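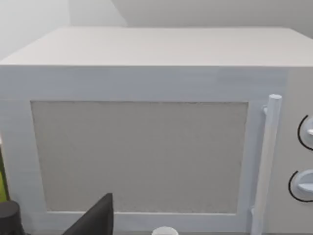

A reader in Plunalham wrote in to say her microwave popcorn always ends up half scorched and half unpopped, and was there any way to fix it without buying the bagged stuff. There is! I've been making mine in a plain brown lunch bag for years, and it costs pennies.

You need 1/4 cup of kernels, a teaspoon of oil and a pinch of salt. I buy the Toprak kernels in the big sack, but any yellow popcorn will do.

1. Stir the oil into the kernels in a cup until they're all shiny.
2. Tip them into the bag and fold the top over twice. No staples, please.
3. Lay the bag on its side, fold facing up, and spread the kernels out flat.
4. Cook on high for two and a half minutes, but stay there and listen. Once you get two seconds between pops, stop it.
5. Let the bag sit for a minute, then open it away from your face (the steam is fierce).

Mine makes around 7 cups — enough for two people and one movie.

If it keeps scorching, drop to 80 percent power and give it a little longer. If half of it won't pop, your kernels may be too dry. I put a spoonful of water in the jar, shake it now and then, and try again in a few days.

Salt it after popping if you like it saltier. I do.

Home | Snacks | Microwave | Baking | Contact

Recent posts
Mug brownies for one
Baked potatoes in 7 minutes
Softening butter without melting it
Cinnamon sugar popcorn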